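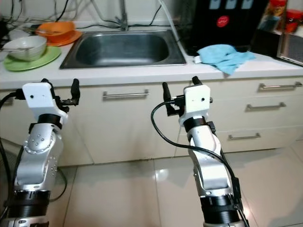 *At the kitchen sink.*

Aug 8, 2016

I've been promising to write about my grandfather's watch for so long that my sister has stopped asking, so I've made a pot of tea and I'm going to get it all down before dinner.

It's a Quintero, hand-wound, with a cream dial that has gone the colour of weak coffee near the edges. Pop bought it with his first proper pay from the cannery and wore it every day until his eyes got too poor to read it, and then he wore it anyway. It's small by today's standards (my brother-in-law says it looks like something you'd win at a fair, but he wears a thing the size of a jam lid, so I don't take his opinion too much to heart). On the caseback there's a number, 223, which for years I took to be some sort of model code. Soledad Arriaga, who knows far more about Quintero than I ever will and answers emails from strangers with such kindness, wrote back that it was more likely scratched in by a repairer to match a page in his ledger. I love that. Somewhere there was a ledger, and Pop's watch was on a line of it.

Anyway, it stopped in October, the week we were away at the lake. I wound it and felt nothing at all, just the crown spinning around under my thumb like a loose button. I did what you should never do and left it in a drawer all winter. Then in spring I finally took it to the little shop in Skidthorpe, up the stairs beside the bakery, where you have to ring twice and wait while they find their slippers.

The mainspring had gone, as I'd guessed, and the oil had dried up into something like varnish. The crystal was a mess too. I'd gotten so used to peering through the scratches that I'd forgotten there was a second hand in its own tiny dial down at the six, with the most delicate little numerals. The estimate was $180 for the service and a new mainspring, with the crystal thrown in if I didn't mind waiting for one to turn up. I said I didn't mind a bit, and then of course I phoned every second week.

We did have a long talk about whether to refinish the dial. They can strip it and print it fresh, and it would come back looking like it did in the jeweller's window. I went back and forth, and even asked Azucena Solís at the collectors' evening, and she put her hand flat on the table and said "leave it" before I'd finished my sentence. So I left it. The coffee colour stays, and so does the nick beside the nine, which Mum swears was there when she was little.

The strap was the fun part! The old one was long past saving. I tried a Pumlow in dark brown, lovely and soft but far too thick for such a slim case, and ended up with a plain tan one that cost next to nothing and is wearing in beautifully. I still have the Pumlow if anyone wants it, 16 mm, worn for one afternoon.

I've had it back for nearly a month now. It gains 2 minutes a day, which the shop has offered to adjust, and I'll take them up on it once I can bear to part with it again. I wind it in the morning while the kettle's going – slowly, and stopping as soon as it feels firm, as I was told. My everyday Trorotar is sulking in the dish by the door. It's a good honest quartz and has never given me a moment's trouble since I bought it in 2000, and I do feel a bit guilty every time I walk past.

Next I want to find out about that ledger. Soledad thinks the initials beside the number might be a J and an L, or possibly a T, so if your family had a watch repaired in this part of the world and there's something scratched inside the back, please do write and tell me what it says.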